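Foro Atletismo Adaptado > Reglamento y clasificación > Mínimas y plazas para el circuito de otoño

fondista_T46
Abro hilo porque la circular de la Copa Zusari deja dos puntos sin resolver. Cupo total: 62 atletas. Cada club puede inscribir con mínima A sin límite, y con mínima B solo hasta completar cupo. No se indica si el orden de entrada por mínima B se calcula por marca absoluta o por puntos de tabla. En clases combinadas la diferencia es grande.

marca_neta
Por puntos. Anexo 2, apartado de pruebas combinadas. La marca absoluta solo se usa cuando la prueba es de una única clase.

fondista_T46
El anexo 2 habla de la clasificación final, no de la inscripción. Lo he leído dos veces.

lanzador_F57
Coincido con fondista. En la reunión de Jilbridge aplicaron marca absoluta en peso F56/F57 y se quedó fuera un lanzador con 758 puntos, por detrás de otro con menos puntos y más metros. Se reclamó y la reclamación se desestimó por presentarse fuera de los 30 minutos.

marca_neta
Jilbridge se rige por su propio reglamento. No sirve como precedente.

viento_legal
Añado una cuestión: validez de las marcas. Si la mínima se hizo con viento de +2,1 no cuenta, aunque aparezca en el ranking. El ranking de Tabrizi publica todo sin filtrar y hay clubes que copian de ahí directamente. Revisad las actas.

silla_T54
En silla, además, piden certificado de homologación de la pista. El año pasado Vumden no lo tenía renovado y se anularon las marcas de 1.500 y 5.000. Las de 100 también, aunque hubo discusión.

lanzador_F57
Las de 100 no se anularon. Quedaron como pendientes y se validaron en octubre.

silla_T54
Correcto, me refería al primer listado.

fondista_T46
Volviendo al tema: he escrito a la organización. Respuesta literal: «Se aplicará el criterio habitual». No dicen cuál.

marca_neta
El habitual es puntos. Insisto.

viento_legal
Lo habitual depende de quién lleve la secretaría técnica. Sin texto escrito, cualquiera de las dos lecturas es defendible. Yo inscribiría con las dos referencias: marca y puntos, con enlace al acta.

guia_T11
Pregunta relacionada. ¿El guía computa dentro del cupo? En T11 corremos dos y solo compite uno a efectos de ranking.

silla_T54
No computa. Lleva dorsal propio y licencia de guía, pero va aparte. Sí ocupa dos calles, por lo que las series de T11 son de cuatro.

guia_T11
Entendido. La licencia la tengo en trámite, envío el resguardo.

lanzador_F57
El resguardo no lo admiten en cámara de llamadas. Pide el provisional.

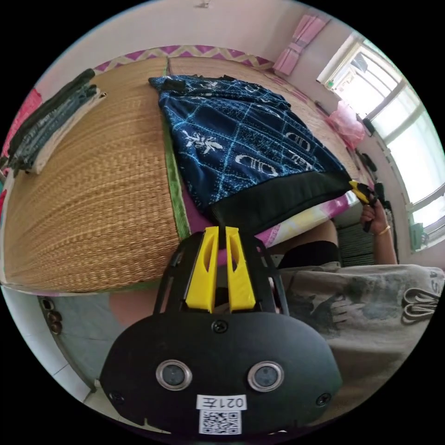

Última modificación de la página: 31 ago 2022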